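Bench tips for the home gripper build

Quick list, typed between shifts. Shared shop people, add yours at the bottom.

Cover the bench first
Old white sheet, pulled tight, taped under. Bare wood grain messes with the wrist camera. Iron it if you can stand to. Tape wont stick to a dusty edge so wipe it down.

Cable slack
Leave 14 inches at the wrist joint. I left less and pulled a connector clean out. Zip tie loosely, trim the tails, they scratch.

Screws
Koltex kit screws are soft. Hand driver only. Drop of blue threadlocker on the finger pivots, none on the motor mount or you'll be sorry in October when it needs to come off again.

Power
Jendell supply, 4 amp fuse. Kill switch on the left where your free hand is. Not behind the arm!!

Finger pads
Dish soap and a rag. No solvent, it makes the rubber go gummy. Swap them after some 40 hours of running.

Practice stuff from the kitchen
Mix it up. Shiny steel pan, tongs, a couple of bright cups, blocks. Lay a cup on it's side, grabbing the rim is a whole different job. Keep a gap wide enough for the fingers to get down to the cloth.

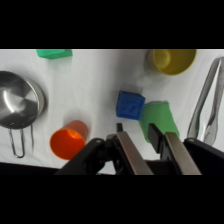

Lights
Lamp off to one side, bounced off the wall. Straight overhead gives you a hot spot in every pan.

Putting away
Arm parked low, power off, sheet folded in the Pasbridge bin. Spare pads same bin, lid on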